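August, Werkstatt, nachmittags

Heute endlich die Sache mit den Putzlappen angegangen, die ich seit Wochen vor mir herschiebe. Mostafa hatte ja recht, als er meinte, in der großen Schublade finde man alles außer einem brauchbaren Tuch. Ich habe also erst einmal alles herausgeholt und auf dem Tisch ausgebreitet (die Hahnentritt-Decke liegt noch vom Sommerfest drauf, und ich mag sie inzwischen so gern, dass sie von mir aus bleiben darf).

Gewaschen wird ab jetzt bei 60 Grad, die flauschigen nur bei 40, sonst werden sie hart und schmieren. Weichspüler bitte weglassen! Duygu hat das im Frühjahr mit den Detari-Tüchern ausprobiert, und danach nahmen sie kaum noch Wasser auf.

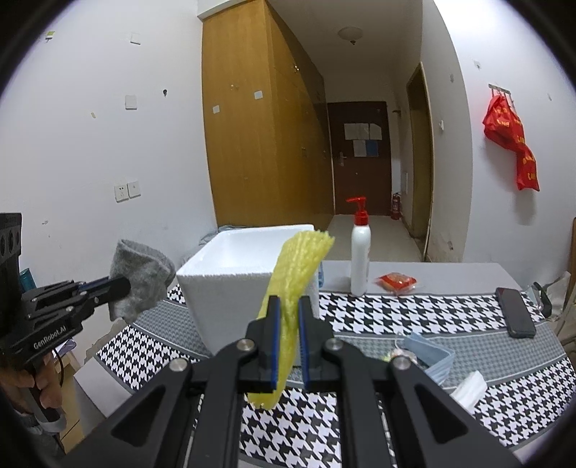
Bei der Ablage bin ich nach einigem Hin und Her bei der weißen Schaumstoffbox gelandet. Sie ist leicht, lässt sich auswischen und passt unten ins Regal, wo früher der Karton von Brastow stand. Die gelbgrünen Tücher sind für die Arbeitsflächen, die grauen für alles, was leicht verkratzt. Einmal längs falten, einmal quer, dann hochkant hineinstellen, so kommt man auch an die hinteren heran, ohne den ganzen Stapel umzuwerfen. Was am Rand ausfranst, darf noch eine Runde mitmachen und wandert danach zu den Öllappen.

Die Pumpflasche mit dem roten Kopf bleibt vorerst auf dem Tisch. Drei Hübe auf ein Tuch reichen völlig.

Noch offen: Deckel für die Box suchen, Duygu nach dem Rest der Clarness-Bestellung fragen, Haken neben dem Waschbecken.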